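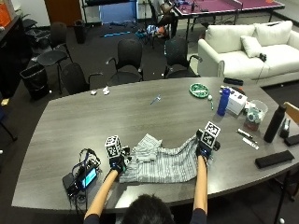
**Meeting room walk-round, 23 Nov 2018**
Checked by me (Tiina Kettunen), copy to Sointu Ikonen

I did this one in the afternoon with the Bralta sheet, the short version, and scribbled more than the boxes allow. Sorry, Sointu!

**Floor and exits**

- [x] Door opens fully and closes by itself. It still squeaks, but I'm not marking it down for a squeak.
- [x] Exit route clear on the window side
- [ ] Floor free of trip hazards. Not quite. There are black cables going off the edge of the table on the left, by the little device with the blue screen, and I'd love to see them clipped to something. They're in a proper tangle up top too.
- [x] Carpet edge by the door glued down again (finally)

**Table**

- [x] Steady, no wobble when I leaned on it
- [ ] Drinks kept away from electronics. Two tall bottles, a blue one and a black one, both over on the right. Lids on when you're not drinking, please, and keep them over there, well away from the cables.
- [ ] Clear when not in use. Markers lying loose, a small jar, a plastic container with blue bits in it, and a couple of crumpled white things at the far side that I'm going to call trash until somebody claims them. The little gray metal tool in the middle needs a home as well.
- [x] Enough clear space for folding. The striped piece had the middle to itself, so plenty of elbow room.

**Chairs**

- [x] The four office chairs with armrests are pushed in against the far side. Lovely, keep doing that.
- [x] Casters and gas lifts okay. I sat in every one of them and bounced.
- [ ] Wooden chair: one screw loose under the seat. I tightened it by hand but it wants a real screwdriver, so I've put it on the December list.

**Trash and fire**

- [x] Bin has a liner in it
- [x] Extinguisher in the hallway, pin and tag in place. Ilport did the service and the sticker is readable.
- [ ] Spare bin liners in the cabinet. We're down to the end of the roll, can you add a box to the next order?

Cables first, then the chair. I'll look in again before the December round.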